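Prultari

Prultari is a Finnish instrumental and dream pop group formed in Ahonen, a lakeside village where three of its four founding members went to school. The group is known for slow tempos, long decays and a sparing use of vocals, and for recording nearly all of its work in one converted dairy building. Its founding lineup was Esko Riihimäki (guitar, voice), Pentti Mustonen (bass), Kalevi Aaltonen (drums, tape loops) and Aarne Riihimäki (organ, synthesizers). Irish singer Dymphna Hegarty joined before the second album.

Background and formation

Esko and Aarne Riihimäki are cousins. They played dance music together as teenagers, mainly tangos and waltzes at summer pavilions, with Aarne on accordion. Mustonen, who was two years ahead of them at school, owned the only bass amplifier in the village and was asked to join for that reason. The three played under several names before settling on Prultari, a nonsense word from a counting rhyme that the Riihimäki family used.

Aaltonen came from a punk band that had broken up the previous winter. He answered a note pinned up in a music shop and, according to Mustonen, played so quietly at his first rehearsal that the others could hear the refrigerator. The group kept this approach. Aaltonen used brushes and felt mallets on the early recordings and did not own a crash cymbal until the third album.

Early recordings

The first release was a cassette titled Jedden, issued by the band in an edition of 80 copies. It has five pieces, all instrumental apart from a hummed line in the closing track. The tape was recorded live to a four-track machine with the organ placed in the next room and the door left open. Copies were sold at concerts and through two record shops, and the edition was gone by June of the same year.

Jedden was later reissued on vinyl with two additional pieces from the same sessions. The reissue was mastered from Aaltonen's own copy after the original mix tape was found to have stretched.

Gumum and the arrival of Hegarty

Hegarty met the group while she was studying choral conducting in Finland. She was first invited to sing a single wordless part, but stayed for the rest of the session and is credited on seven of the nine tracks of Gumum, the group's first full-length album. Her lyrics are in English and Irish. Most are short, and several consist of one sentence repeated with small changes.

The album was written over one winter and recorded in spring. Its best-known track, "Slow Ferry," lasts 22 minutes and takes up the whole second side of the original pressing. It is built on a two-chord organ pattern that Aarne Riihimäki held down with lead weights so that his hands were free for the synthesizer. 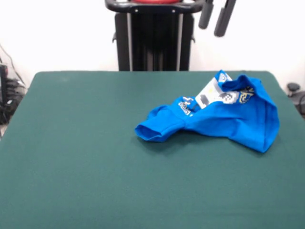 Prultari has sold very little merchandise over its career, and what it did sell was mostly made by the members or their relatives. On the tour that followed Gumum the group carried records, a lyric booklet and a small number of shirts with a printed design. Hegarty had asked for a strong, bright blue, the color of the crumpled T-shirt in the photograph, and turned down the black that the venues recommended. The shirts sold slowly at first and were dropped from the table on later tours. A folded lyric sheet was added in their place, along with a songbook of organ parts transcribed by Aarne Riihimäki.

Later work

After Gumum the group took a long break from touring. Aaltonen worked as a sound engineer for theater productions, and Mustonen returned to the dance band circuit. The third album, Ice Road Hymns, was recorded in short sessions whenever all five members could be in Ahonen on the same weekend. It has a fuller sound than the earlier records, with Aaltonen's tape loops placed well forward and a borrowed harmonium on four tracks.

Reviews were mixed. Some writers felt that the loops crowded out Hegarty's voice — a complaint she later said she agreed with — while others considered it the group's most varied album. On the tour that followed, the songs were played in reduced versions with the loops left out.

Mustonen retired from performing after that tour and has not been formally replaced. Bass parts are now played by Aarne Riihimäki on organ pedals.

Musical style

Most Prultari pieces run between 50 and 70 beats per minute. Esko Riihimäki plays with a volume pedal and lets notes swell in after they have been struck, which removes most of the pick sound. He runs the guitar through a spring reverb unit taken from a broken home organ. The group avoids fade-outs, and pieces usually end when the last note has died away in the room.

Live performances

The group prefers seated venues and has often played in wooden churches. Its largest indoor concert drew 235 people, and its longest set, an all-night performance at midsummer, ran for 186 minutes before a break. No complete recording of that performance has been released, although an excerpt was included on the vinyl reissue of Gumum.

Discography

Jedden (cassette, later reissued on vinyl)
Gumum
Ice Road Hymns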